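From: Hanyu Ding
To: trekow-talk
Subject: Re: [trekow-talk] The rate, the Song, and my savings

Aiguo Qian wrote:

> Could someone explain to me why the council is so pleased that the
> central bank held the rate again? The minister was on the radio
> this morning saying cheap credit would bring jobs to Brustthorpe
> within the year. My bread went up twice in April. I have a little
> put by and it buys less every time I look at it. I am not an
> economist, I used to repair boilers, so please use short words.
>
> Also, is the Hera bond a good idea? My nephew is very keen. My
> nephew was also keen on alpacas.
>
> Aiguo

Aiguo,

Short words, then. I worked in the loans office at Trekow Mutual long enough to see this tried under two ministers, and the words were short both times.

The idea goes like this. When borrowing is cheap, the man with a factory borrows, buys machines, hires people, and sells what they make abroad. A weak currency helps him, because foreigners find his goods a bargain. Prices at home rise for a while, but the new wages are supposed to catch up. The minister believes this, or has been told to, and on the radio those sound the same.

What I saw from my side of the counter was a bit different. The man with the factory came in, took the cheap loan, and bought an apartment. Then he came back and took another one against the apartment. I don't blame him. If you can borrow at a rate well under what prices are rising by, a machine is a gamble and a concrete box is a gift. We had one client who did buy machines, a decent fellow, and he paid for them in foreign money because they aren't made here. By the time they were delivered the exchange rate had eaten his margin and started on his furniture.

So to your first question. The council is pleased because the council owes a great deal of money. I read through the budget paper (it's on the town site, second menu, under "Parking" for some reason) and there are 167 lines of debt service in it. A held rate makes every one of those lines a little friendlier. It does nothing for anyone on the other side of the deal, and you and I are on the other side of the deal.

As for jobs in Brustthorpe, the paper mentions 100 places at the new industrial lot, and a footnote says these include "positions retained." I have retained my position as a pensioner and am wondering whether to put in for the grant.

Your savings. I can't tell you what to do and the list rules say I mustn't try. I can do the sum, though. If prices go up by a fifth in a year and the bank pays you six percent, then 100 in January buys you what 88 or so used to. The bank will send you a cheerful letter about the six. Nothing comes in the mail about the other part.

On Hera: I got the prospectus and read it on Sunday, all of it, which I can't recommend as a way to spend a Sunday. It pays "up to" a very handsome figure, and those two words are doing most of the lifting. The payout is tied to the Song index, so you get the full amount only if the index ends inside a band that somebody chose. Outside the band you get your principal back in local money, three years older. There is also an early exit charge, given on a different page from the one headed "Charges." The smallest amount you can put in is 1,806, and I have no theory about that number at all. I'd ask your nephew which page the band is on. If he knows, he has at least read further than the alpaca brochure.

Hanyu Xiong asked off-list whether the bank might change course before the fall. I have been wrong about this each time I've had an opinion, so I'm giving up opinions. What I'd watch is the reserves, which come out weekly and are hard to make a speech about. When they fall several weeks running and the governor starts saying "tools" a lot, something is coming. Last time it was a new governor.

One correction to my last message: I said the deposit guarantee covered joint accounts twice over. It covers each named holder once, up to the limit, and both of you have to have shown ID at the branch. Muchen Jin caught this and was nicer about it than I'd have been.

The budget paper's page numbers are off by two if you open it on a phone, in case anyone goes looking.

Hanyu D.
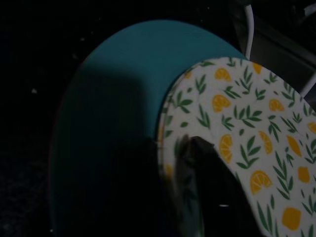
Qianru Dai wrote back that the sum was right but too kind, as the six percent is taxed before Aiguo ever sees it, and asked whether anyone had found the Hera exit charge in the shorter leaflet, where she had looked twice and come up with nothing.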